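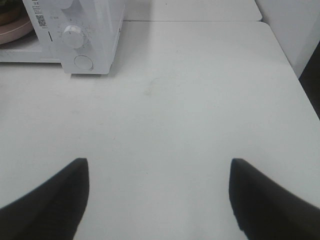
From the studio: the Ekden cups are back, sort of

Those of you who have been writing in since spring to ask when the Ekden espresso cups would return can stop writing in. They came out of the kiln in July, all 347 of them, and 61 went straight onto the seconds shelf. Anselmo Mosquera, who fires for us, describes this as a good result. He has been making pots for a long time and his idea of a good result has drifted.

The trouble, as usual, was the blue. The Ekden glaze is supposed to break to a rusty brown at the lip and settle into a deep, slightly sulky blue near the foot. It does this if the kiln cools slowly and if the glaze goes on at the thickness of heavy cream. Too thin and you get hospital gray. Too thick and it runs down the wall, glues itself to the shelf, and Anselmo has to go after it with a chisel while the rest of us find jobs in another part of the building.

We also changed the clay. Our old supplier dropped the body we had been using for years, and the new one, from Alvarado, shrinks a little more in the firing. The upshot is that the new cup holds slightly less coffee than the old one. If you own a set from the first run and buy two more to replace the ones your brother-in-law broke, they will not match exactly. Put them at the far end of the table, with him.

The handle is new as well. Yolanda Mamani redrew it after a customer with large hands sent us a very polite letter and a diagram. It now takes one finger comfortably and a second finger if you're determined.

Can they go in the dishwasher? Yes, top rack. Can they go in the microwave? Also yes, for the plain glazes. The exceptions are the Mirkatis plates and saucers, which have a gold line around the rim, and gold and microwaves have never gotten along. We print this on the card in the box. We will now print it larger.

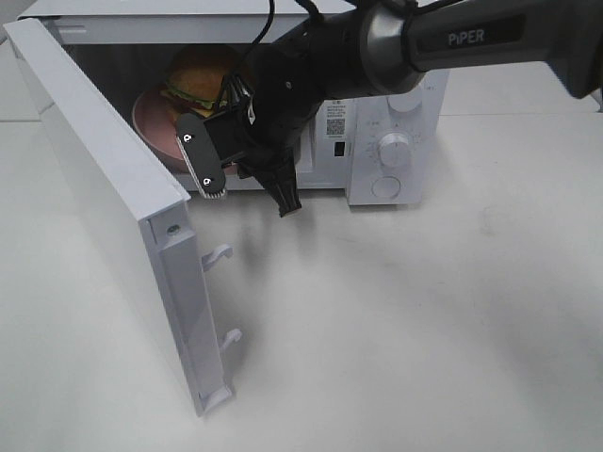

Plain glazes only, please. Gold rims stay out.

A word on seconds. The 61 cups mentioned above are sound: they hold liquid, they stand up, and they won't take the skin off your lip. What's wrong with them is cosmetic. There are pinholes, a few bald patches near the foot, and one batch where the blue came out closer to green. Myung-ja Son likes the green ones better and has already carried off two, so the shelf is shorter than it was. Seconds are sold from the studio only. We don't ship them, and we can't hold them for you, even if you have known us for years and bring cake. (Bring cake anyway.)

The shelf opens to newsletter readers on Aug 17, 2026, and to everyone else when we get around to updating the website. Wrapping paper is provided. Bags are not, so bring something sturdy.

Next out of the kiln will be the Atarora serving bowls, the wide ones with the unglazed foot. Anselmo is firing a test batch with the new clay before we commit to a full run. If you'd like to be told when they're ready, reply to this email with "bowls" in the subject line and Jairo Giraldo will add you to his list, which he keeps on paper.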